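Plundness Gripper Kit

Hi, I'm Huệ, and I put this kit together with Hòa Bùi because we wanted a gripper that could reach down into things (bags, bins, deep boxes) and not only pick blocks off a flat table! 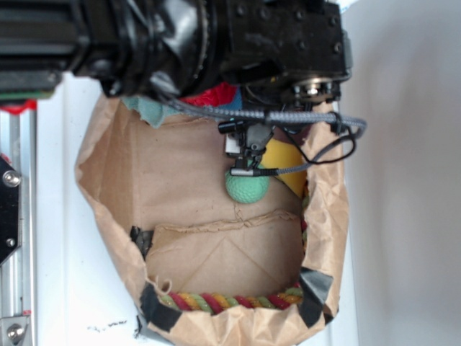
What do I need to have before I order?
You need an arm with a free tool flange, a 24-volt supply and a laptop with a spare USB port. Everything else is in the box, cables included.

I run mine over a paper bag of toys most days, with a textured ball and a braided rope toy in there, and I love how awkward that is. Soft, round and twisted things all want a different grip, so it's a great workout for your settings.

In the box: gripper, bracket, 2 spare finger bars, 4 mounting bolts, cable set. Weight is 168 g without the cables. The Brurik adapter is sold separately (sorry, it's a pain to machine).

Price is $200 plus shipping. Orders placed after 12 April 2024 come with the newer finger bars.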